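We use cookies to remember your settings. Accept | Manage

Why does fruit come in so many colors?

By Margit Bíró for Plimorari Kids

Quick question before we start. What color is an orange? Easy. OK, what color is an orange when it's a baby?

Green! Every orange starts out green. Small, hard, green, and so sour your whole face would fold up. Same for lots of other fruit.

So what changes?

Green first

Fruit grows on plants, and plants are full of green stuff called chlorophyll (say KLOR-oh-fill). Leaves use it to catch sunlight and make sugar. Young fruit has it too. It's also a pretty good hiding color. Green fruit, green leaves. Hard to spot if you're a hungry bird.

And the plant wants it that way. The seeds inside aren't ready yet. If a bird eats the fruit now, seeds wasted.

Then the switch

When the seeds are done, the fruit gets ripe. A bunch of things happen, some of them at the same time:

The green starts to break down.
Other colors show up. Orange and yellow ones are called carotenoids (kuh-ROT-en-oyds). Carrots have them, thats where the name comes from. Lots of reds and purples are anthocyanins. Big word. Skip it if you want.
The inside often gets softer.
It gets sweeter, or less sour. Or both.

Now the fruit is basically yelling EAT ME. A bird or a monkey comes by, eats it, wanders off, and later poops out the seeds somewhere new. Free ride for the seeds. Yes, you are allowed to laugh.

But some fruit stays green?

Yep. Green grapes, limes in the store, some apples, some pears. Green apples can be totally ripe and sweet. And in very warm places, an orange can be ripe inside with green still on the peel! Cool nights help the green go away. So color is a clue but it won't tell you everything.

Brown is a color too. Kiwis are brown outside. Some pears are brown all over and taste great. Brown SPOTS that are mushy, diffrent story.

Try it: the color sort

You need some fruit, a big plate and a cloth so the table stays clean. Ask a grown-up which fruit you can use. Wash your hands.

Put all the fruit in one pile on the cloth. Mix it up. Now sort by color onto the plate. Start with the color you have most of.
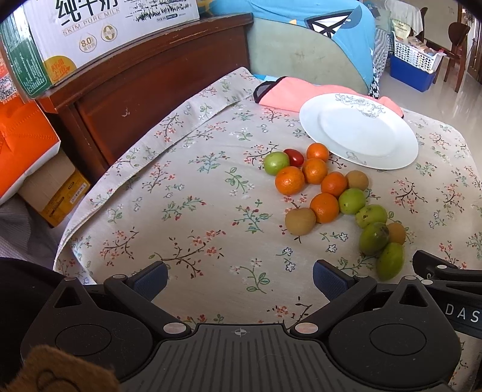
Then put it all back and sort again, but by skin this time. Shiny or dull? Bumpy or smooth? Run your thumb over it. Orange peel has tiny dimples, and under those are little pockets of oil. That's where the smell comes from. Scratch one with your fingernail and sniff.

Did your groups come out the same both times? Probably not. Two green fruits can feel nothing alike.

Last one. Close your eyes and have a friend hand you a fruit. Guess the color just from feeling it and smelling it. Harder than it sounds!

Write down your guesses, or draw them. Then eat your experiment (wash it first, peel it if it needs peeling).

Words to know

Chlorophyll: the green stuff in plants.
Ripe: ready to eat.
Peel: the outside skin of a fruit.

Next time, Grethe Steinarsdóttir on why onions make you cry.

665 shares | 14 comments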